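Bedspread

A bedspread is the top cover of a made bed. It hangs over the sides and hides the sheets and blankets under it.
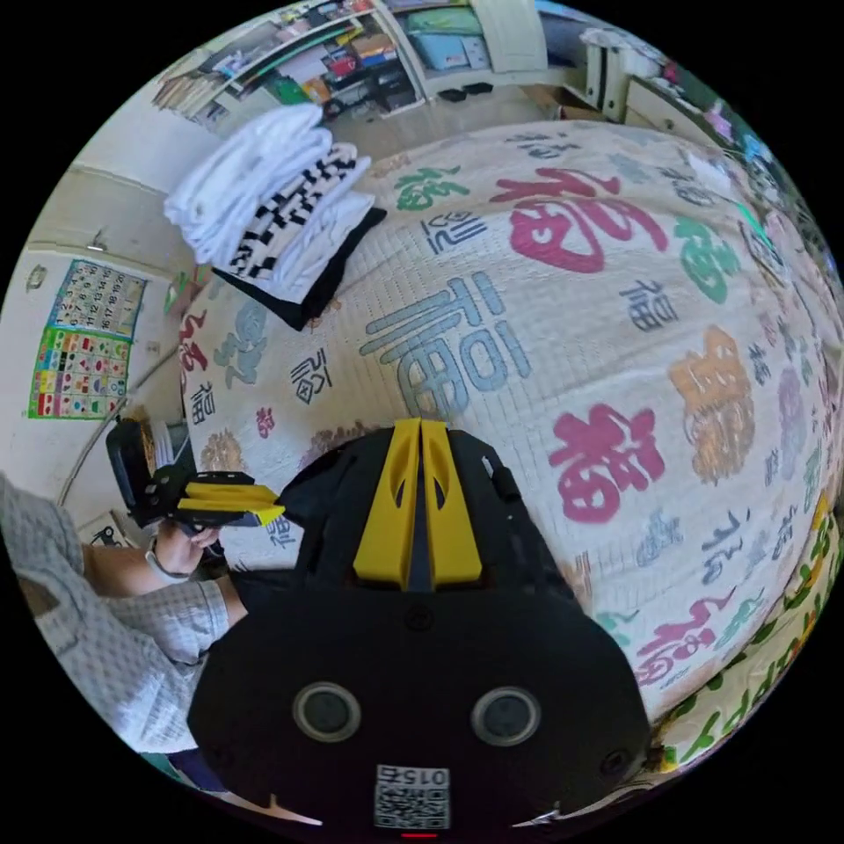 A patterned bedspread.

Quilting holds a filling between two layers of cloth with lines of stitches. Closer lines make a flatter, stiffer cover — wider ones leave it softer. Printed covers often carry lucky signs. The character 福 (fu), meaning good fortune, is common at the Lunar New Year.

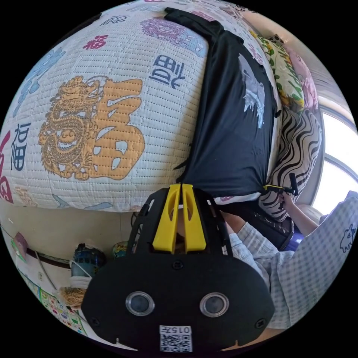 White quilted blanket with 福 characters and a golden-yellow dragon.

Heavy covers are best dried flat.

4 comments
16 shares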